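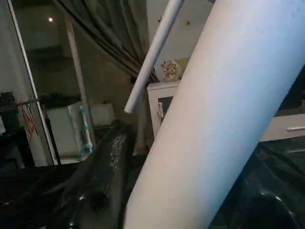

Skosport Club Forum - Home Automation Section

Topic: can a machine do flat-pack yet?

polehugger22
Wed 24 September
I've been arguing with my brother about this since January, so I'm bringing it here. He says machines will be doing all our household chores any day now. I say show me one that can put up a plastic shelf! You know the kind, white tubes, corner connectors, shelf panels with ribs underneath. I did a Vustau one in the den last night and swore at it 46 times. The tubes are slippery, the panel tips over, and you need a third hand for the corners.

caputo_fan
Vacuuming, sure. Shelves, no way. At work we have a Skirnis line that seats 100 caps without a miss, but every cap shows up in the same spot facing the same way. Your den isn't like that.

polehugger22
Right, and mine was half built and lying on its side on a black sheet, with loose tubes next to it. How does a hand know when to push harder and when to quit? 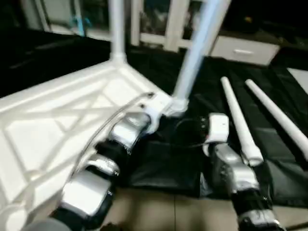 Serena Morelli thinks you're both too gloomy. Two hands with decent force sensing should manage a push-fit joint, she wrote me, and slow is fine if you're out of the house anyway.

caputo_fan
Slow is fine until it cracks a connector - then I'm the one driving to the store.

mod3032
Moving this to Chores. Keep it friendly, please.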